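Drustance Stoneware Dinner Plate Set, Salter Glaze

Item no. 247
Availability: In stock
Ships in: 2 business days

Overview

The Drustance dinner plate is a plain coupe-shaped plate with no rim, made from stoneware and fired once with the glaze already on. It is sold in sets of four, or singly as a replacement. The plate is meant for daily use at home and in small cafes. It stacks flat, fits most standard dishwasher racks, and comes in four glazes: Salter (gray-white), Moss, Ink and Oat. This page covers the Salter glaze. The other three have their own pages because the care instructions differ slightly.

Salter is a satin glaze. It has less shine than a gloss glaze and shows fewer scratches than a true matte. Color varies a little from plate to plate depending on where it sat in the kiln. If you are adding to an older set, tell us the batch letter stamped on the foot and we will try to match it. We can't promise an exact match for anything made before the glaze recipe was changed in June.

Using the plates

The plates are safe in the microwave and the dishwasher. They can go in a warm oven to heat up before serving, but put them in while the oven is cold and let them come up with it. Do not put them under a broiler or on a burner. A plate that has come straight from the refrigerator should stand on the counter for 20 minutes before it goes into the oven.

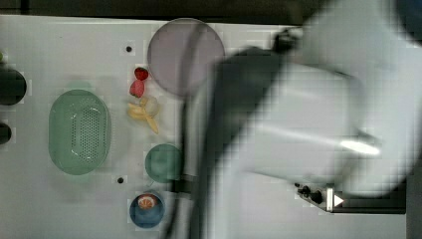

Metal knives will leave gray lines on any light glaze over time. These are traces of metal on top of the glaze and they do come off. Use a paste of baking soda and water on a soft cloth, or a cream cleanser made for cooktops, and rub in small circles. Do not use steel wool. Tomato sauce, turmeric and beet juice should be rinsed off the same day.

The foot of the plate is unglazed and ground smooth after firing. It can still mark a soft wood table or a painted shelf if the plate is dragged. Lift the plates when you move them. For tall stacks we sell Jiltex felt separators, cut to size, in packs of four. They go between the plates and keep the foot of one off the face of the next – worth having if the plates live in a drawer.

Specifications

Shape: coupe, no rim
Material: stoneware, lead-free glaze
Finish: satin
Foot: unglazed, ground
Microwave: yes
Dishwasher: yes
Oven: warming only
Sold as: set of four, or single
Matching pieces: side plate, pasta bowl, mug

What is in the box

Four dinner plates, a molded paper pulp tray, and a care card. There is no plastic in the packaging. The tray can be reused for storage or put out with paper recycling. Single plates ship in a smaller carton with the same kind of tray.

Questions we get

Can I mix glazes in one set?
Yes, for orders placed by phone or email. The website can only sell sets in one color.

Will the glaze craze?
It should not. If you see a network of fine lines within the first year, send us a photo of the front and the foot and we will replace the plate.

Do you sell seconds?
Sometimes. They are listed on the Seconds page when we have them, and cannot be returned.

Are these the same as the Orakzai plates?
No. The Orakzai line is porcelain, with a raised rim and a gloss glaze. It is lighter and chips more easily at the edge. The two lines do not stack together.

Returns and breakage

Unused plates can be returned within 30 days in the original tray. We refund the price of the plates but not outbound shipping. If something arrives broken, keep the carton, take a photo of the damage and write to us before you throw anything away. We will send a replacement for the broken piece only, so please tell us how many are affected and give the batch letter if you can read it.

Cafe and restaurant orders

Trade pricing starts at 30 plates in a single glaze. Contact Samira Nasrallah in the trade office for a quote or a sample plate. Large orders are made to order and may take longer than the time shown at the top of this page.

Page last updated 2022-04-27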